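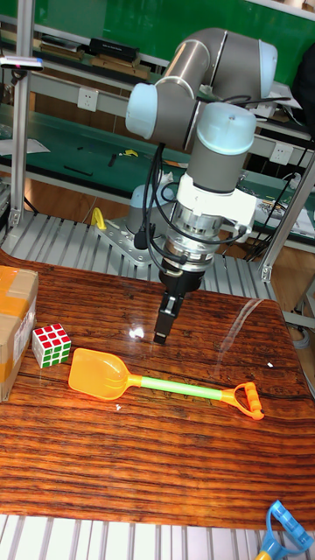
Why Do Tables Get Rings on Them?

You put down a cold glass of lemonade. You go off to do something important, like bothering the cat. When you come back there is a pale, cloudy ring on the table, and a grown-up is saying your whole name.

The water didn't come through the glass. It came out of the air. Air always has some water in it, spread so thin you can't see it. When that air touches something cold, the water gathers into drops. This is called condensation, and in August it can soak a napkin.

So the drops slide down and make a puddle under the glass. Most wooden tables wear a clear coat, such as varnish or lacquer. If water sneaks into the coat and gets stuck, light bounces around in there and the spot looks white. Hot cocoa can do it too, by steaming the coat from above.

A white ring is usually only in the coat, and it may fade as it dries. A dark ring is worse news. That one means water has reached the wood.

Try it yourself (on a plate, please):

Fill one glass with ice water and another with water from the faucet that has sat out all morning. Wait 7 minutes. Lift them both and look underneath.

Leonor Barros, who wrote this page, owns 44 coasters. Her table has 3 rings.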